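Can a Machine Clear the Table Yet? A Talk with Dorin Dobre

10 September 2026

When I asked Dorin Dobre how far the machines have come with housework, he did not start with the machines. He started with his mother's kitchen, where after every Sunday lunch there were more plates than places to put them. "She was fast like you cannot imagine," he says. "She took four things in one hand and she was talking to me at the same time. I still measure everything against that, and it is not a fair measure."

Dobre leads the table-clearing work at Stovudura. The firm wants to sell arms to canteens and small cafés first, and to families much later. The task he chose for this year sounds modest. There is a tray, there are some dishes, a cup and cutlery, and two arms must bring them together so that a person can carry everything away.

"In the beginning we wanted to do the whole kitchen," he says. "Washing, drying, cupboards. In January we made a list of what really worked, and the list was very short. So we took one table."

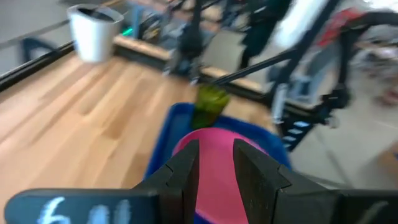 Ishbel Lennox thinks that one table is still too much to promise. A café, she told me by telephone, does not pay for an arm that can clear a table on a good day; it pays for the hour when the room is full and a child has put a napkin in the soup. She would prefer that the makers speak less about homes and more about how many times per shift somebody must come and help.

I repeated this to Dobre, and he agreed with most of it. His team has recorded 2,530 attempts with the present set of dishes. In the last series, 79 of every hundred attempts ended without a person touching anything. "For a demonstration it is beautiful," he says. "For a café it is a disaster. If your waiter drops the job every fifth time, you look for another waiter."

I wanted to know what goes wrong. Cups are mostly solved, he says, if they are standing. A plate is more difficult, for the fingers must come to the rim at the right height, and a few millimetres decide it. Cutlery is the worst. A fork lies very low, and when the arm touches it badly it turns and is suddenly pointing to another direction. People correct this with the fingertips and do not notice that they have done it. His arms must go up, look again, and begin from the start.

Then there is the question of time. A person clears such a table in 9 seconds, by his own watch. He would not give me the figure for the arms. "Write that it is slow," he says. "Write that you can drink your coffee."

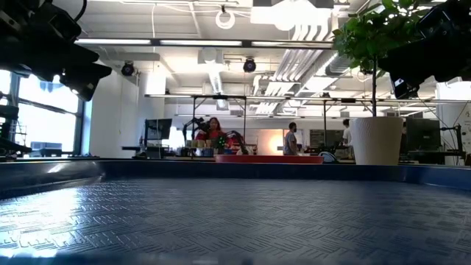
Light is a subject on which Dobre can speak for a long time. He believes that many results from other groups look better than they are, as they were made in a closed room with the same lamps every day. He prefers difficult conditions. Tall windows run along one side of the hall, and the light lies so strongly on one part of the blue mat that its pattern looks almost white there, while the other part stays dark. "A kitchen has a window," he says. "The sun moves. If the arm only knows the cup at ten in the morning, it doesn't know the cup."

He also does not want a room that is too tidy. Real tables have things on them which must stay where they are, and the machine should understand that a plant is not a dirty dish. On this point the progress was faster than he expected. Six months ago the team still had to tell the system which things to leave alone.

I asked about the shop floor, where many people suppose that robots have already won. Dobre worked before at Kurek, a packing company, and he is more hopeful there. In packing the boxes come in known sizes, and somebody has thought about where each one will be. Shelf work in a shop is between the two. Stallum, a chain of household shops, has asked him if the same arms could put returned glasses and bowls back in their places. He answered that they could try it at night, with a worker near.
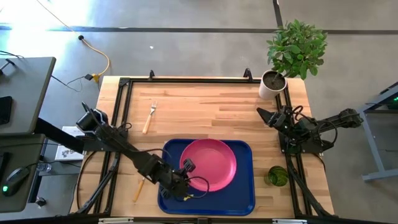

Two arms over the table, with the pink plate on its tray and the cutlery still to be collected.

Two arms are not always better than one, he explains. They can hold and pass, but they can also stand in each other's way, and much of the programming is a kind of politeness. When one arm goes to the tray, the other has to know if it should wait. In the earlier version both waited. "We stood and watched them, and they were so well educated that nothing happened."

The next step will be at Plavholm, a guest house by the sea with a small breakfast room, which has agreed to take one pair of arms for the quiet season. The staff will write down each time they had to help. Dobre has asked them to write also when they were annoyed, even if the machine made no mistake.

And at home, I asked, who clears the table? He laughed and said that he does it himself, with the radio on, and that he leaves the pan until the morning.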